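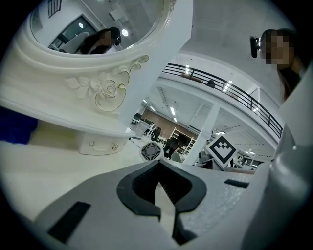 Bouchra Metwally wrote in to tell me that a dressing table is only a desk with ideas above its station, and that I should keep my bills in it.

01/09/2026
by Mareike Sauerland

I have tried the bills. They went in the little drawer under the mirror in June and I have been happily ignoring them ever since, so in a way she was right.

The real trouble is dusting. Whoever settled on carved roses and gold scrolls has never gone round them with a cotton bud. A proper go takes me 60 minutes, and I resent every leaf. White shows everything – face powder, toast, the passage of time.

The small white fan lives on the top as well and moves the dust from one end to the other. I paid 5 pounds for it and it sounds like over 1000 bees.

Bouchra also thinks I should paint the whole thing dark green. I've told her she can come and do the roses herself.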